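Padik Kitchen Guide, Section 9: Storing Fresh Vegetables

Cucumbers are where most people start, and they're a great choice! A good one snacks well all week, and you'll get a feel for your containers fast.

Before you begin
Clear a space on the counter and lay out a clean towel, a cutting board and a sharp knife.

1. Choose a firm cucumber with deep green skin. Press gently near both ends - soft spots mean it should be eaten today. 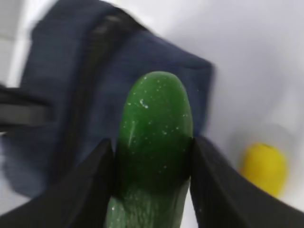
Fig. 11. Whole cucumber, deep green and glossy.

2. Rinse under cool water, then pat it dry all over.

3. Trim the ends and cut the rest into sticks or thick rounds. Sticks stay crunchier, and they're so easy to grab.

4. Line the container with a folded paper towel and add the pieces, leaving a little room at the top.

5. Check that the gray gasket sits flat all the way around the green lid. Set the lid on the body, fold the latch flap down over the side and press until it holds.

CAUTION: Don't force a latch. Lift the lid, reseat the gasket and try again.
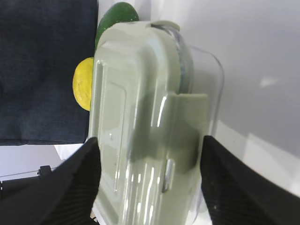 6. Refrigerate right away, and change the paper towel whenever it feels damp.

Note: Jirayu Nakpan on our recipe team adds a few sprigs of dill before closing the lid. Try it, it's wonderful! Her quick pickle is on page 134.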